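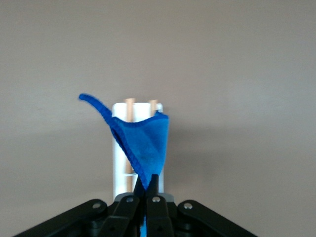 # Henano brings its table care workshops to Stirnton

**STIRNTON, February 18, 2023** - Henano, the small tableware workshop, is opening a free series of drop-in sessions on looking after the things we eat with every day. The sessions will run at Trornlow Hall and cover the plain end of the subject: wiping down a table, drying a tray, caring for wooden chopsticks, and folding a cloth so that it's ready for the next job.

There are eight sessions in all, each lasting 60 minutes, with room for 20 people at a time. Tables, trays, chopsticks and cloths are all provided. Visitors are welcome to bring a favorite piece from home, too, especially an old one with a stain or a rough spot they've been wondering about!

The idea grew out of an open day in October, when Henano set out a table for people to try its trays and found that most of the talk was about cleaning them. How wet should the cloth be? Can wooden chopsticks sit in the sink overnight? (Please don't let them.) Close to 200 visitors came through that afternoon, and the cleaning table stayed busy right up to closing.

"We love making trays, but we also love seeing one that has been on somebody's table for years," Henano said in a statement. "A soft cloth and a couple of minutes after dinner can do so much, and it's a really pleasant little habit once you get going."

Each session starts with the same few pieces: a narrow white tray, a pair of wooden chopsticks and a blue microfiber cloth. The brown work tables stay bare apart from what's needed, so there is plenty of space to lay things down and pick them up again.
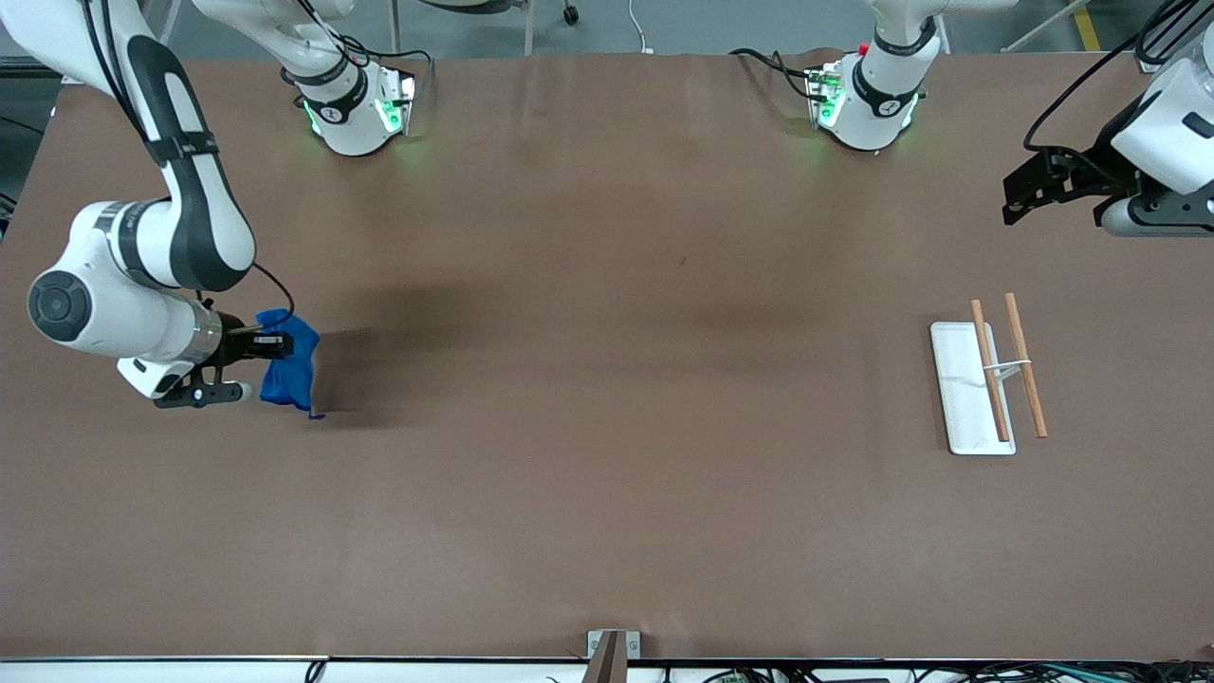
From there the group moves on to drying and putting away. Wooden chopsticks should be wiped along their length, tips included, and left in the open air before they go in a drawer. Trays get a pass over the face and then along the edges and into the corners, where crumbs like to hide. The cloth comes last - rinse it, wring it out well and hang it up by one corner. Microfiber should be washed without fabric softener, and away from towels that shed lint.

Vasiliauskas, the kitchen goods store in Stirnton, is supplying the cloths and will keep a small shelf of care supplies at the hall while the series is on. There is nothing to buy in order to take part, and everyone can take home the cloth they used.

Children are welcome with an adult. The tables can be reached from a chair as well as standing, and the hall has step-free entry from the parking lot.

Places can be reserved at the Vasiliauskas counter or at the door of Trornlow Hall. Session times are posted in both spots. Any places still free when a session starts will go to whoever is waiting.

**About Henano**

Henano makes trays and other small tableware for home kitchens. Its workshop also takes in worn trays for repair.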